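Toy appeal back at Stallavley, soft toys wanted first 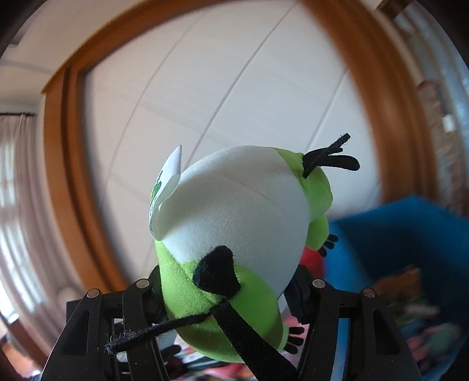
A green and white plush bird, paper tag still on.

7 Feb 2023

The Stallavley toy appeal is open again and the shelves need filling. Soft toys first please, then jigsaws, then anything with wheels.

Last year's appeal brought in 2288 toys, the most so far. Most went out through the Vellholm family centre, the rest to the two playgroups on Shezi Road. Organisers want to beat that by the end of May. Birds, bears, dinosaurs, all fine – bright colours tend to go quickest at the centre, and small ones as well as big.

What they can take: clean soft toys, new or nearly new, tags left on if they still have them. Board books. Jigsaws with every piece, bagged or taped shut. Dolls with thier clothes.

What they can't: anything with a loose eye or a split seam, battery toys with the cover missing, car seats, bikes. Please don't leave bags outside the door overnight, a lot got rained on last time and had to be binned.

Drop-off is at the Zania hall, side entrance, 8 till noon on weekday mornings. Bags should be tied and marked SOFT or HARD on the outside. Big loads – anything over 29 items – ring the hall first so there's space made on the racks.

Sorting starts next week. Toys are looked over for wear, brushed down and put in to age groups before they go to Vellholm. Labels with safety marks stay on untill then.

There is also a call for clear storage boxes with lids. The hall needs 100 of them and has had hardly any so far. Lids must fit. Same door, same times.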